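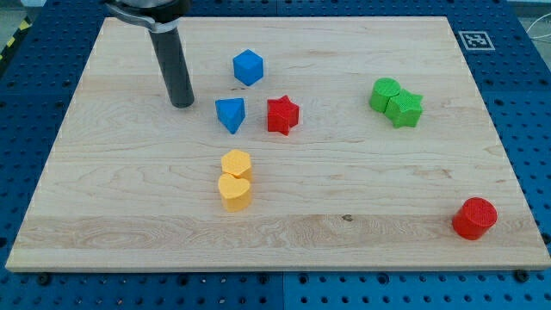
3 min read

Pushing policy does fine on single blocks, falls apart when two are touching. Is my evaluation wrong?

Posted by Anayeli Villaseñor, August 18, 2024

Hi everyone, first post here, so please be patient with me! I'm trying to reproduce the language-guided block pushing result from our group's older Vurard report. It's the usual setup: a wooden board, eight plastic blocks in red, blue, green and yellow, and an arm with one plain cylindrical finger that can slide things around but can't pick anything up. You type something like "push the red star to the blue cube" and the policy takes it from there.

I trained on 2000 demonstrations and I was so pleased with the first numbers. Then I started scoring starts where two blocks are already pressed together, like the green cylinder and the green star, or the yellow heart up against the yellow hexagon. Ask for one of those and the finger shoves the pair along as if they were a single piece. The report scores a run as a success if the named block ends up near its target, so by that rule I'm still doing well, and it doesn't feel right to me. Should I be counting the passenger block as a failure? And does anyone have a trick for teaching the arm to split a pair first?

Rostislav Jelínek

Welcome, Anayeli, and what a nice clear write-up. I went through the very same thing in May with our Vekavside board and it cost me a good deal of sleep.

I would keep the original rule so you can compare with the report, and then add a second score next to it where every block that wasn't named has to stay within a small distance of where it started. Report both. Ours looked lovely on the first score and rather sad on the second, and the gap between them told us far more than either number did alone.

As for splitting pairs, please look at your demonstrations before you touch the model. When I sat down with a cup of tea and went through ours, only 925 began with any blocks in contact, and in most of those the operator had simply gone for a different block (I can't blame them, it's fiddly work with a round finger). We recorded a fresh batch where the instruction was always "separate the green star from the green cylinder" and so on, coming in at the seam from the side, and that helped more than any change to the network. Same colors touching was the hardest case for us, so do score that one separately.

Refugio Bañuelos

check your camera calibration first. if the tag on the table got bumped your finger lands off to one side and you'd see the same thing. happened to me

Oliwia Kaczmarczyk

I agree with Rostislav on the two scores, and I'd add one little thing. Run each touching start at least 6 times with the pair turned to a different angle each time. A heart pushed at its point behaves very differently from a heart pushed on a lobe, and a star can hook its neighbor and drag it along. With one angle per pair you may only be measuring luck, I'm afraid. Good luck with it, and do come back and post your second score!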